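소매유통론 강의노트 7 - 반품, 교환, 재고 복귀 처리
(9월 수업분. 지난번 가격표시 부분 못 끝낸 거 맨 뒤에 조금 붙임)

지난 시간 이어서. 교재 147쪽부터. 유인물 없는 사람은 옆사람 거 같이 보기, 다음 시간에 다시 복사해 옴.

1. 용어부터

반품 = 물건 돌려받고 돈 돌려줌.
교환 = 물건 돌려받고 다른 물건 줌. 돈은 차액만.
수리 접수 = 소유권 안 움직임. 맡아두는 것뿐. 시험 때마다 이걸 반품에 넣는 사람 있음. 넣지 말 것.
매장 크레딧 = 돈 대신 그 매장에서만 쓸 수 있는 금액. 회계에서는 부채로 잡힘. 손님이 안 쓰고 있는 동안은 계속 부채.

반품과 매출 취소도 다름. 매출 취소는 당일 마감 전에 같은 계산대에서 전표 자체를 없애는 것. 마감 지나면 취소 안 되고 반품 전표를 새로 끊어야 함. 전표가 두 장 남는다는 뜻. 원전표 하나, 반품 전표 하나.

2. 사례: Drikel 매장

주방용품하고 소형가전 파는 매장. 본점 하나, 분점 하나. 수업에서 계속 쓰는 그 매장 맞음. 담당자는 Chia-jung Fu, 반품 창구 책임. 작년까지 창구 규정이 벽에 붙은 종이 한 장이었고, 분점 종이랑 본점 종이 내용이 달랐다고 함. 본점은 영수증 필수, 분점은 카드 내역으로도 가능. 손님들이 그걸 알고 분점으로만 옴.

한 달 반품 접수 603건. 이 중 영수증 없이 들어온 게 147건. 비율은 각자 계산해 볼 것, 계산기 써도 됨. 중요한 건 비율보다 이 건들이 창구 시간을 다 잡아먹는다는 점. 영수증 있는 건은 금방 끝나는데 없는 건은 전표 뒤지고, 카드사 승인번호 맞춰보고, 책임자 부르고, 그 사이 뒤에 줄 서고.

Fu 씨가 바꾼 것:
- 본점 분점 규정 통일. 영수증 없으면 승인번호, 그것도 없으면 매장 크레딧만
- 기한 31일. 30일 아님. 월급날 기준으로 한 달 꼬박 주자는 얘기였다고
- 책임자 호출은 일정 금액 넘을 때만
- 접수할 때 사유코드 무조건 입력. 빈칸이면 화면이 안 넘어감

마지막 게 제일 반발이 컸음. 바쁜데 언제 고르냐고. 그래서 처음 몇 주는 다들 '기타'만 눌렀음. 기타가 제일 위에 있었기 때문. 순서를 맨 아래로 내리니까 확 줄었음. 데이터 수업에서도 나올 얘기인데, 입력 화면 순서가 통계를 만듬.

3. 사유코드

코드가 너무 많으면 안 고르고 너무 적으면 쓸모가 없음. Drikel은 다음과 같이 씀

A 단순변심
B 크기, 색상 안 맞음
C 불량 (작동 안 함)
D 파손 (포장 뜯을 때 이미 깨짐)
E 오배송, 잘못 꺼내줌
F 선물 중복
Z 기타

C하고 D 구분 꼭 할 것. C는 제조사한테 청구, D는 운송사나 우리 창고 책임일 수 있음. 섞어서 넣으면 나중에 아무한테도 청구 못 함. 실제로 Flodano 전기주전자 건에서 뚜껑 깨진 걸 전부 C로 넣었다가 공급사에서 다 되돌아왔음. 공급사 말로는 이건 운송 파손이다, 우리 불량 아니다. 맞는 말임. 매장이 손해 떠안음.

F는 계절 탐. 명절 지나고 몰림. 선물 받은 사람은 영수증이 없는 게 보통이라 선물 영수증(금액 안 찍힌 것)을 살 때 같이 뽑아주는 게 제일 쌈. 종이값밖에 안 듬.

4. 재고 복귀

돌아온 물건을 어디에 둘 것인가. 판정은 접수한 사람 말고 다른 사람이 함. 접수자는 손님 얼굴을 봤기 때문에 후하게 봄. 이건 Saliba 쪽 매장에서도 같은 얘기가 나왔음.

미개봉 -> 바로 진열. 단 봉인 스티커 확인
개봉, 사용 흔적 없음 -> 재포장 후 할인 진열
사용 흔적 있음 -> 정상 판매 불가. 리퍼 업체나 직원 판매
위생 관련 (칼, 도마, 입 닿는 것) -> 개봉했으면 무조건 폐기 또는 공급사 반송

전산 재고는 판정이 끝난 다음에 올림. 접수 순간에 올리면 온라인에서 바로 팔려버림. 물건은 아직 창구 뒤에 있는데 주문이 들어오는 상황. 이걸 유령재고라고 부르는 매장도 있고 부르는 말은 제각각. 시험에서는 '판정 전 재고'라고 쓸 것.

대기 구역은 꼭 따로. 판정 전 물건하고 판정 끝난 물건이 한 선반에 있으면 반드시 섞임. 색 스티커든 칸막이든 방법은 상관 없음. 대기 기간은 2일 넘기지 않기. 넘기면 상자 없어지고 설명서 없어지고 부속 없어짐. 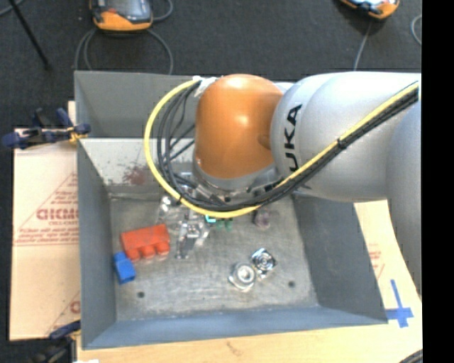 부속 얘기 나온 김에. 전원선, 받침대, 계량컵 같은 것들. 접수 때 구성품 목록이랑 맞춰봐야 하는데 대부분 안 함. 상자 무게만 들어보고 맞겠지 함. Stukotitz 믹서기는 칼날이 따로 들어있어서 빠져도 무게로는 모름. 칼날 빠진 채로 다시 진열됐다가 다음 손님이 또 반품. 같은 물건이 반품 두 번이면 그 물건 마진은 없다고 보면 됨. 구성품 목록은 계산 화면에서 바로 뜨게 하거나, 안 되면 품목별로 인쇄해서 창구에 꽂아둘 것.

5. 공급사 반송

계약서 먼저 볼 것. 반송 가능 조건, 운송비 누가 내는지, 모아서 보내는지 건별로 보내는지. 셋 다 계약마다 다름. 반송 승인번호 받기 전에 물건부터 보내면 안 됨. 창고에서 수취 거부하면 왕복 운송비 우리가 냄.

반송 장부에는 품번, 수량, 사유코드, 승인번호, 보낸 날짜, 정산 확인란. 정산 확인란 비어 있는 줄을 월말에 한 번씩 훑을 것. 보내기만 하고 돈 안 받은 건이 여기서 나옴.

6. 지난 시간 남은 부분 (가격표시)

단위가격 표시: 용량 다른 상품 비교하라고 붙이는 것. 100g당, 100ml당 등. 할인 행사 때 판매가만 바꾸고 단위가격을 안 바꾸는 실수 많음. 선반표 두 줄 다 바꿔야 함.
묶음 상품 일부 반품: 할인받은 금액을 어떻게 나누느냐가 문제. 보통은 정가 비율로 나눠서 돌려줌. 예를 들어 세 개 묶음에서 하나 반품이면 그 하나의 정가 비율만큼만. 낱개 정가 그대로 돌려주면 나머지 두 개를 너무 싸게 판 셈이 됨.
사은품 딸린 상품: 본품 반품하면 사은품도 회수. 이미 썼으면? 규정에 미리 써놔야 함. 안 써놓으면 창구에서 싸움 남.

과제

자주 가는 매장 한 군데 골라서 반품 규정 구해 오기. 벽에 붙은 거 옮겨 적어도 되고 영수증 뒷면이어도 됨. 기한, 증빙, 환불 수단, 예외 품목 네 가지 표시하고 빠진 게 있으면 빠졌다고 쓸 것. A4 한 장. 손글씨 괜찮은데 읽을 수 있게.

추가로 다음 질문에 짧게
- 위 사례에서 책임자 호출 기준을 금액 말고 다른 것으로 한다면 무엇으로?
- 매장 크레딧에 유효기간을 두면 손님한테는 어떻고 장부에는 어떤가

다음 시간은 재고실사. 교재 8장 앞부분 읽어 오기, 표는 건너뛰어도 됨. 강의실 그대로, 오전 10시.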